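Sovar renters told to expect lower power bills. The math is thin.

Tenants in the Hultach Street apartments got a letter Monday promising that their electric bills will drop once the building's new metering plan kicks in this November. The letter, sent by property manager Khurana, gives no estimate of how much.

Under the plan, 2,922 units across 13 buildings in Sovar will move from a flat monthly utility charge to individual meters. Itport, the billing company hired to run the system, will read the meters and send each household its own statement. Khurana calls this "paying only for what you use." It also comes with a monthly service fee, which appears on page 4 of the letter in smaller type than the rest.

Murali Chowdary, a regional manager for Khurana, said most tenants will come out ahead. Asked for the figures behind that, he said the company had looked at "a range of household types" and would share a summary later. He did not say when. He also would not say whether rents, which currently include the flat charge, will be cut by the same amount when the charge goes away.

That last point is the one tenants keep raising. "If they take the utility charge off and the rent stays where it is, then I'm paying twice," said Meenakshi Raju, who has lived on Hultach Street for six years. "I read the letter three times. It doesn't say." 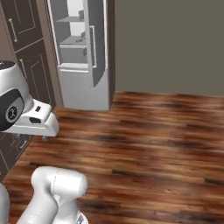 Khurana's letter spends a full page on saving tips, most of them the kind found on the back of any utility bill. Wash clothes in cold water. Switch off lights. Don't leave the refrigerator door standing open, the way it is in the kitchen shown here. Fair enough, but tenants don't choose the appliances in these apartments, and an old compressor will run up a bill no matter how quickly anyone grabs the milk. The letter says nothing about replacing older units, and Chowdary said there is "no set schedule" for doing so.

Sumathi Mathew, who advises renters at a legal aid office downtown, said she has seen similar switches before and tells people to hold on to their old statements. "The first bill usually looks fine, because it often covers a short period," she said. "Look at the fourth one." She also wants to know who pays for power in the hallways and laundry rooms. The letter mentions "shared area allocation" once and leaves it undefined.

Itport referred questions about fees to Khurana. Khurana referred questions about meter accuracy to Itport.

City council member Riku Sasaki said his office has asked for a copy of the contract between the two companies and had not received it as of Monday afternoon. He stopped short of opposing the plan. "Individual meters can be fair," Sasaki said. "I'd like to see the numbers first."

Tenants can file written comments at the Hultach Street leasing office until 4 p.m. on the last business day before the switch. The letter does not say who will read them.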